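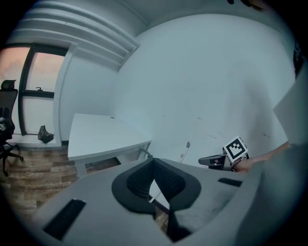
Slide 1: small room, white walls

Small rooms, talk notes (20 mins, leave 3 for questions)

Hello everyone, thanks for squeezing in. I want to talk about working out of a tiny room, which I've done since we gave up the big office in Witon. I moaned for weeks! Then January came and so did the heating bill, and I cheered up a lot.

Ask for hands up: who works in a box room? Wait for the laughs.

First bit is sound. Bare walls bounce your voice about, so clap once and listen. I hung an old quilt behind the door in my room at Pellano and my calls got better that same afternoon. (Play the two clips. Check the volume first, it was far too loud at Fesport.) 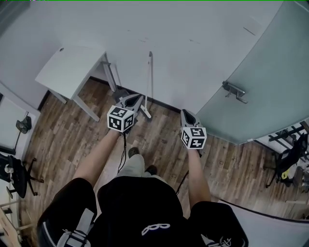

Slide 2: floors and feet

I love a wood floor but my chair doesn't. Get a rug, and get one bigger than you think, or you'll spend all day rolling off the corner of it. Mine came from the Barrientos sale for 30 quid and it's still going strong.

Tell the rug and the stairs story here if we're on time. Skip it if not.

Now, storage. Go up the walls before you buy anything that sits on the floor.

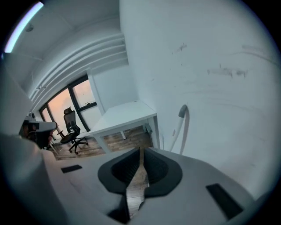
Shelves above head height are fine for things you need twice a year, so tax papers, spare lamps, the Christmas stuff. I was quoted 2,000 for fitted ones and nearly fell over, so mine are brackets and planks.

Sip of water, then questions. Handouts are by the door.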